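Print this page | E-mail this chapter to a colleague

We use cookies to remember where you stopped reading. By continuing you accept our cookie notice. Close

Chapter 4
When the Arm Won't Let Go: Faults in Memory Handling

I started writing this chapter on a Wednesday, two hours after a gripper I had programmed myself tried to pull a motherboard out of a computer by its memory stick. It didn't manage it (the screws held, bless them), but the whole tower shifted sideways on the table and the arm kept right on lifting until its force limit kicked in. I stood there with my hand on the stop button and hadn't pressed it. So yes, you're getting a chapter on faults from somebody who froze!

Chapter 3 was all about getting the job to run. You learned to find the slot, line up the fingers, close, and lift. If you did the exercises, you probably have a program that works on most tries, and you're feeling pretty good about it. I was too. Now we look at the tries that go bad, and I want to start with the most boring part of the whole computer, the little latch at the end of a memory slot.

A memory stick is held by contact pressure along its length and by a latch at one end or both, depending on the board. A person feels a stuck latch right away. The fingertips just know, and you stop and wiggle. An arm running a position command knows only that it has been told to go up. It'll go up. Whatever is attached to the stick goes with it, or something breaks, or the fingers slip off and fly past the place where you thought they'd stop. I've had all of those, the slip more often than the others, and it's the one I like least – a gripper that suddenly comes free is moving fast and it's usually right over somebody's wiring.
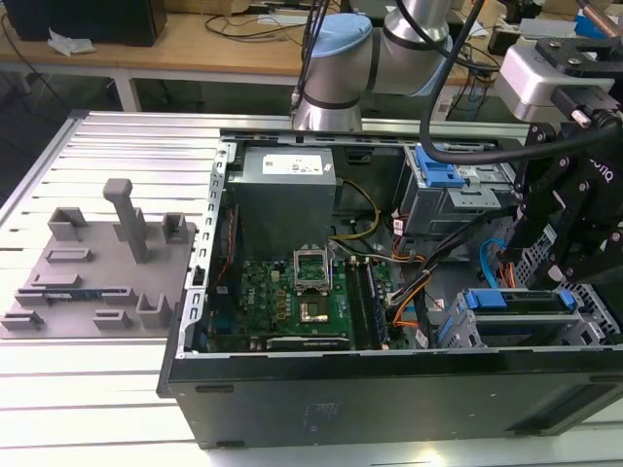
Puspita Goh read a draft of these pages and told me I was being too kind to the force limit. In her view a limit that trips after the case has moved is a record of the accident and no kind of protection, and she asked why the program hadn't checked for a released latch before it ever closed the fingers.

She was right, and it stung a bit. My limit was set at 200 newtons. I'd picked that number early on, when I was handling a much heavier part, and then I copied the settings file over and forgot it was in there. Please go and look at your own settings file now. I'll wait.

We'll come back to copied settings in section 4.2. For the moment, keep three questions in your head whenever an arm pulls on something: what is holding the part, how would the program find out, and where does the arm go if the hold lets go all at once? The third is the one students skip. They plan the path for a good lift and never draw the path for a bad one.

Draw it. Use a pencil and a top view of the case, and mark every cable the fingers could catch on the way out. 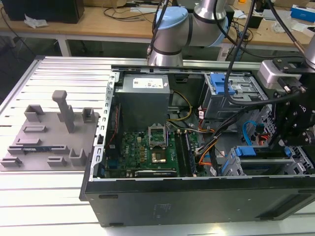 HENDALE, July

Our fault log for the month has four entries under "latch", and I'm going to use them all through this chapter. Yoga Ong kept the log, so you can trust the times more than you can trust my memory of them. Two of the entries were latches that looked open and weren't. One was a stick I had seated crooked by hand. The last was the lift I told you about at the top.

Before you read the first entry, write down what you think your own program would do with a closed latch. Keep the paper.

4.1 Looked open, wasn't

Reader comments

skudetti_fan: Checked my settings file like you said. Wrong limit, copied from an old job. Thanks, I guess?

M. Oei: Could the next edition put the fault log entries in one table? I keep flipping back.

Zeris: We had the slip one in class. Bent a bracket. Does 4.2 cover speed limits as well as force?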